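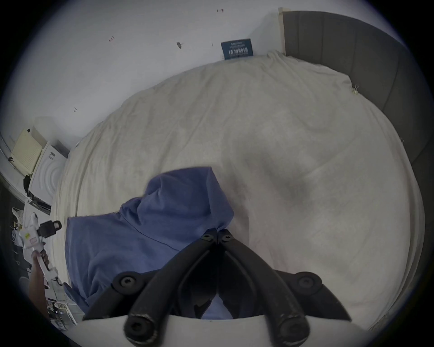 Visit to the Trellance open day, Bekevier

On Thursday I went by train to Bekevier, where the firm Trellance opened its workshop for visitors. I write this for the members of our makers' club in Liltunley, who asked me if the hand-held gripper kit is worth the money.

The doors opened at ten, but the registration was slow and I missed the first talk. The second was about the kit. You hold it in the right hand and do a household task by yourself, and the recording is later used for teaching a robot arm the same movement. Folding clothes, making a bed, putting things into a bag – this kind of work.

The kit costs 2869 euros with one gripper, two pairs of fingertips and the software for one year. Spare fingertips are sold separately, and I find them too expensive. The fingertips are fixed with screws, so you can change them at home with a normal screwdriver. The battery, they told us, lasts 6 hours. I could not check it.

After the talk we could try it. My first attempts with a sweatshirt were poor, as I pressed too late and caught only air. After some minutes it went better. The gripper is lighter than I expected, but the handle is made for a bigger hand than mine and my thumb was tired quickly. There is no left-handed version yet – they have it in plan for next year.

I asked how many recordings one needs for a simple task. The answer was almost 2000, and more if the room and the clothes change often. For a small club this is a lot of evenings.

For comparison, the Kollár kit had a table in the hall next door. It is cheaper and its handle suits me better, but the software runs only on their own computer, and the delivery takes 7 weeks.

Trellance also rents the kit by the month. I have brought the price list with me and will leave it in the club room. My proposal is to rent it for May and decide after that.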